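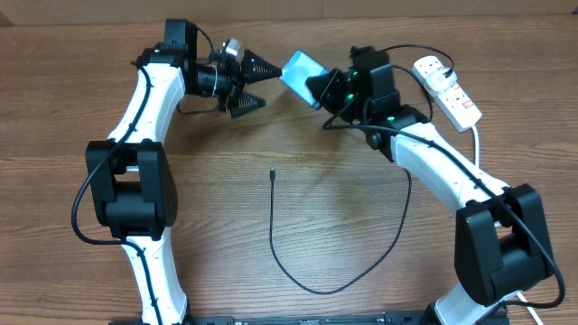 I have finally walked the whole of the old mineral railway from Otmont to Skeltitz, and I'm still grinning about it three days later! I'd done bits before (the easy bits, near the café) but never the full line in one go, and I can't believe I left it this long.

I set off on Wednesday a little before eight, with mist still lying in the cutting and the blackberries nearly over. The first stretch is dead straight and slightly dull, I'll admit, but then you come out on the embankment above the river and the whole valley opens up. I stood there eating a cheese roll at half past nine in the morning and felt like a king.
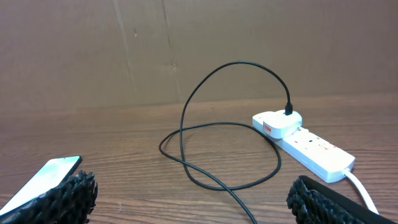 After the embankment the path climbs so gently that you hardly feel it, which is the joy of railways, they were built for heavy wagons and tired engines, and both make very kind company for my knees. The old Ammann quarry sidings are on the left, all birch and bramble now, and if you poke about you can still find the stone blocks the rails sat on. One has 374 cut into it in lovely deep numerals. I have no idea what it means and would love to know!

The tunnel is the bit everyone asks about. It is short, it drips, and it has a bend in it, so for a few steps in the middle it's properly dark. I sang all the way through. Badly.

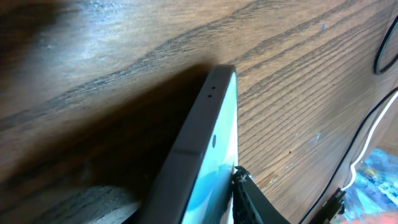 Phone at the table, cables and all.

I took the paper map as well, and was glad of it past the tunnel, where the signs stop and the path splits round a farm. Keep right at the water trough. The left fork looks far more inviting and takes you straight into a bog, and I went quite a long way down it before I gave in and turned round.
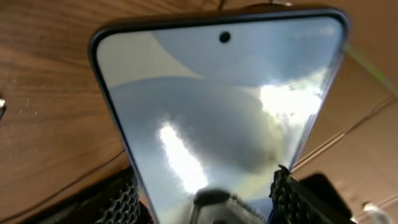

Getting there and back

The bus to Otmont is the number 60, from the stop outside the Prarico garden centre. Coming home, there's one from Skeltitz station yard at ten past four, and the chip shop opposite opens at half three, so you can guess how I spent the wait. Next time I'm doing it the other way round, in spring, with the bluebells out.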